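3.2 The boards, and what we learned from living with them

I should say first that I never set out to write a paper about plastic clips. When Korkor Addo and I started at the Imdale workshop in January, the plan was to look at how people organise spare computer parts, full stop, and the storage boards were going to get one sentence in the methods. By the end they had taken over my notebook (and a fair bit of our tea breaks), so they get their own section.

The boards come from Drorkard, who mould them in one piece with all the holding features standing up from the face. There are slots, tabs, clips and little ledges, and the idea is that a part has a place you can find with your fingers as well as your eyes. Our boards are kept against ribbed panelling at the side of the bench, close to whatever chassis is being stripped or filled. I liked that straight away! The old Destavico trays sat flat in a drawer, and every drive in them looked the same from above until you picked it up and turned it over.

We logged 606 placements over the study, done by 15 people, and I sat in on 128 of them myself. Mansa Tetteh did most of the rest and has much neater handwriting than me. I'd expected people to struggle with the small clips, because they look fiddly, but the tall tabs in the middle caused far more hesitation. Several people asked me what they were for, and I had to go and look it up. Lộc Hoàng spent a whole afternoon calling them "the goalposts", and the name has stuck in our coding sheet, so apologies to anyone who asks for the raw data.

Drives were another matter. Stood upright in a slot, a drive shows its narrow edge and its pull tab, and most people went for the tab before they'd read anything on the label. Ekua Addo (Korkor's cousin, and much faster than the rest of us) said she stopped reading labels altogether after the first 30 or so goes... I've kept that in as a comment only, as we didn't test it. Figure 4 has the board close up, then by an open chassis, and then with a drive in its slot. 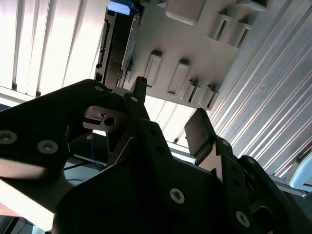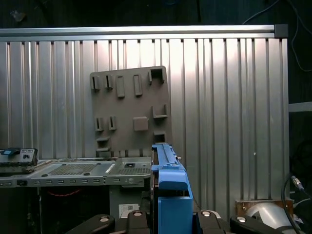
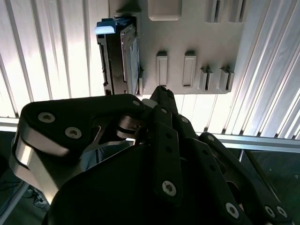
Figure 4. Raised holding features on the storage board (first), the board propped behind an open chassis tray (second), and a drive with a light blue pull tab upright at the left side of the panel (third).

3.3 Where people put things down

Now for the bit I find most interesting, which is the space in front of the board. Kekeli Nyarko noticed it before I did. People rarely went straight from chassis to slot. They'd set the part down somewhere first, have a think, and then pick it up again, and each person had a favourite spot that they came back to all session. We coded these as "rests" and followed the Asamoah scheme for timing them, with one change that I'll explain below.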